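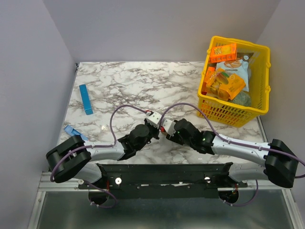
She has been buying for the same small grocery in Prirkport for long enough that the delivery drivers text her before they text the office. The store is 41 feet wide at the front and a lot narrower at the back. Snacks get one aisle and a bit. She decides what goes on it.

We talked in the stockroom, me on a milk crate, her standing up the whole time. She doesn't want her name used, she says the reps have enough ways to find her already.

"People think you pick what you like," she says. "I don't even eat half of it. I'm picking for a guy who's on his way home and mad about something."

How do you pick for him, then?

"You watch what he puts back."

That's kind of her whole thing, the putting back. She walks the aisle before close and looks for stuff that's been left in the wrong place. A bag of dried fruit on top of the soup. Crackers in with the dish soap. Most managers would see a mess, and she sees it too, she grumbles about it, but she writes it down first. There's a spiral notebook, the cover gone soft. She let me flip through. Lots of arrows. One page just said CHIPS IN BREAD AGAIN and was underlined twice.

"If it's left by the register it's money. They added up and it was too much. If it's left two shelves down, they found one they liked better. If it's way off in paper towels, I don't know, they had a kid with them."

The store carries 273 snack items right now. She'd like it to be fewer. The old owner wanted everything, she says, every flavor of everything, and the shelf looked like a yard sale. When the place changed hands the new owners asked her what to cut and she had a list ready. It was the second time she'd written that list. The first one went in a drawer.

"I cut 33 things in one night. I was scared to death. I had a stomachache."

And?

"Two people complained. One of them wanted a pretzel we hadn't had for a year before that."

She's from Jeltmont originally, up the road, where her mother ran the lunch counter in a drugstore. She learned to do orders there, on paper, with a pencil tied to a nail. Her mother's rule was you never run out of the boring thing. You can run out of pie. You can't run out of toast. She still goes by it, and plain salted anything gets double the space of whatever is new.

"The reps hate that. They come in with the new one, it's spicy, it's got a cartoon. They want eye level. I say, show me who's going to buy it the third time. Everybody buys it the first time!"

I asked about the reps because I'd heard she was tough. She laughed at that, not for very long. She says she's polite. She gives them a chair and a coffee, and then asks for the case price before they've opened the folder. If they can't say it out loud she figures they don't know it, and if they don't know it somebody else is going to change it on her later.

There was one bad year. She talks about it fast. A distributor she'd used forever got bought, the minimum order went up, and the store sat on 209 cases of rice snacks it had no room for. They were in the stockroom, they were in the hall, they were in the bathroom. She had them under the desk with her feet up on them.

"We did two for one. We did three for one. I gave them to the church, I gave them to the other church. I gave some to the dentist."

Did it change how you order?

"Smaller. More often. It costs more on the truck and I don't care. I sleep."

Now most of the dry goods come through Prekwood, which is a co-op warehouse, and she can order by the half case. The snacks from overseas come from Liyanage, a family importer that does a van run every other week. She likes the van because she can look in it. Sometimes she sends stuff back right there on the curb, if the boxes are crushed at the corner or the date is too close.

Dates are a sore point. Her rule for the shelf is simple, newest at the back, oldest in front, everybody knows it, and evrybody gets lazy at the end of a shift. So she reaches. She'll stand there talking to you and her arm is in up to the shoulder, feeling for the back row, pulling one out to read it. She did it to me on the way in. Middle of a sentence about parking.

"It's a habit. I do it in other people's stores. My sister won't go with me anymore."

We got onto packaging. I figured she'd have opinions, she did. Doesn't like bags that won't stand up. Doesn't like boxes that are mostly air, though she admits they stack nice and they're easy to face. Loves a window, a little clear part where you can see the food. Customers trust a window. Thinks the pictures of fruit have gotten bigger every year and the fruit hasn't.

"You turn it over, you look at the weight. Big picture, small number. I started telling the regulars to look and then my owner asked me could I please not."

Could you?

"I do it quieter."

What about color? I'd read somewhere that red sells.

"Everything sells next to something that isn't the same color. You put six orange bags together, it's a wall, they walk right by it. You put a white one in the middle and they buy the white one or they buy the orange one next to it. I don't know why. I'm not a scientist, I just move them till it works."

She moves them a lot. She resets the aisle in May, before the summer people, and again when school's back. Each one takes her a night and most of a morning. She does it alone with the radio on. Everything comes off and goes on the floor, the shelf gets wiped, and she puts it back on in a different order from memory. No drawing. The chain stores get a drawing from the head office with every inch marked. She worked for a chain once, for under a year, and what she remembers is the drawing was for a shelf they didn't have.

"It was a foot longer than our shelf! On paper. So every week I had a foot of cookies left over and every week I called and every week they told me to follow the drawing."

She quit in the parking lot, on the phone. Walked to the bus.

I wanted to know about the baskets vs carts thing, as the store only has baskets now. The carts went when the ramp was redone and she pushed for it. A person with a cart wanders, she says, and in an aisle this tight that means nobody gets past. A person with a basket gets to a point where the arm is tired and they go pay. So the heavy stuff is last, by the register. Juice, cans, cat litter. Light stuff first. You fill up on snacks when you don't feel the weight yet.

Is that a trick?

"It's a little bit of a trick. It's also so you don't crush your crackers. Both."

She bags the same way when she covers the front, which is most evenings. Cans down, boxes up the sides, bags of anything puffy on top and not squeezed. She'll stop a customer who's loading the belt wrong, and reorder it, and apologize while doing it.

Money's tight like everywhere. The cooler is old. The owners want a coffee machine and she's against it because of where it would go, which is where the nuts are. She has told them so in writing. Nuts are her best shelf for what they take up. They don't break, they don't go out of date in a hurry, people buy them for themselves and then again for guests.

"Coffee, I need a person to clean it. Nuts, I need nobody."

They haven't decided. She has already measured for where the nuts would go if she loses.

Somewhere in here a kid from the front came in to ask if they had the small birthday candles. She said bottom left, behind the foil, without turning around. He came back a minute later for the price.

I asked if she ever gets it badly wrong, picks something she's sure about and it dies.

"Seaweed. I brought in seaweed too early. It sat. I marked it down, it sat. Then a couple years go by and everybody's kid wants it in their lunch and I'm the last store in town to have it, I was so sore at it."

And the other way? Something you were sure would flop?

She thought about it. Banana chips, she said. She can't stand them. She put in one row as a favor to a driver and now it's two rows, and there's a man who buys four bags at a time and has never said a word to her except have a good one.

"I wanted to ask him what he does with them. But you can't ask. Then he feels watched and he goes to the other place."

She'd started breaking down boxes by then, so I got up off the crate. It turned out she needed the crate too. The Liyanage van was due and she wanted the hall clear, and I could see myself out through the back if I pulled the door hard, it sticks.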